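Ticket 1255 – Left arm stops with "grip lost" when lifting heavy garments
Project: Retlow garment handling
Opened by: Lorena Ibarra
Assigned to: Atif Sandhu
Priority: raised from normal to high
Status: fixed, watching

1. What happened

The arm stopped three times in one afternoon, always on sweatshirts and hoodies, never on T-shirts or tea towels. The fingers close, the lift begins, and then the Movari controller throws fault 128 (grip lost) and holds everything where it is. Pressing reset clears it. The third time the arm didn't stay held. It sagged a hand's width before the brake caught, and my own hand was not far below it, so I've raised the priority and hit the stop button until somebody has had a look.

On the bright side, the folding itself has been going brilliantly on thin stuff! I'd love to get the heavy pile working as well.

Lorena

2. First checks

Thanks Lorena, stopping was exactly the right call. Please keep everyone outside the tape while this is open, even with the arm on hold.

I pulled the log and it's a lovely clear one. The motor current is steady right up to the fault, so the fingers aren't being overloaded. The finger position reading drops out for a moment and then comes back, and the controller takes the dropout for a lost grip. That smells like wiring or a connector to me, and heavy cloth may simply be what tugs on it.

Things tried from my desk:
- Grip force up one step: no change, fault came back on the second hoodie.
- Slower lift: fault came later in the move, but it still came.
- Old firmware put back: no change. New one restored.

Atif

3. At the arm

Went down after lunch with Faisal Minhas and we had a really good session on this. We worked with garments from the heavy pile and went over the gripper side first. The foam on both fingers has gone ragged along the edges, so new pads are on order from Lolledeo, though I don't think they are our fault.

What I wanted was the cable run by the rail. There's one white cable tie round the joint housing, and the thin red and blue wires come out from under the mounting plate and hang in a loop beside it.
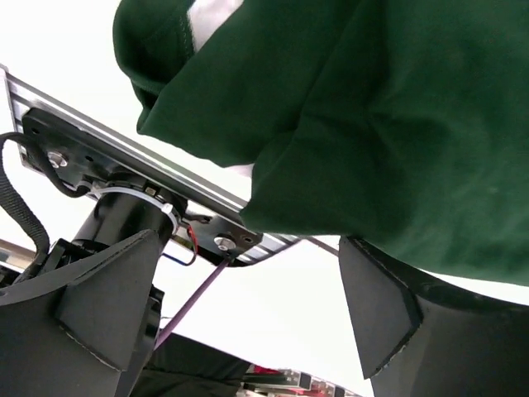 4. Cause

Found it! With power off and locked out, Faisal moved the wrist by hand while I kept a meter on the position line. At one angle, near the top of the lift, the reading went open every single time. The plug under the plate wasn't pushed fully home, and a bit of pull on the slack was enough to part it. Pushed in until it clicked, and we couldn't get it to drop again.

The sag is a separate matter. Brake delay after a fault was set far too long, a leftover from bench testing. Khurram Tanoli has put it back to the normal value and checked it with a weight on the arm.

5. Done so far
- Plug reseated and the latch checked.
- Wires secured so the loop can't be pulled by cloth.
- Brake delay corrected and saved to the start-up file.
- 8 lifts with the thickest hoodie we could find, no faults.

6. Still open
- Fit the foam pads when they arrive.
- Check the same plug on the right arm – Marlene Peixoto has that for tomorrow morning.
- Lorena to run the heavy pile at slow speed, hands clear, and add the log to this ticket.

Atif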